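Darnesura Wood Finish Records

This dataset holds finishing notes from the Miettinen joinery shop, typed up from the paper job cards. Each row is one job: wood species, stain, topcoat, number of coats, drying time and any remarks the finisher left on the card.

There are 173 rows in one CSV file, separated by semicolons. Empty cells mean the card was blank at that spot. Drying times are in hours. Stain names are kept as written, so the same stain may show up under 2 spellings. 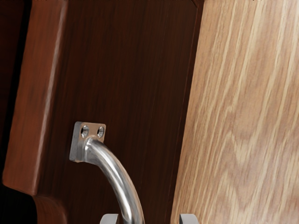
Species codes are listed in species.txt. Three cards had no species and are coded UNK. Remarks were translated from Finnish by Merja Salminen — the original wording is in the last column.

Known problems

Coat counts before November are unreliable. Some finishers counted the sealer as a coat and some did not. Row 20 has a drying time that looks too short, but it matches the card.

Changes

August 27, 2026: fixed the encoding of names, dropped the empty price column.

Use

Free to use and share with credit to Darnesura. Send corrections to Eero Väisänen, with the row number and what you think it should say.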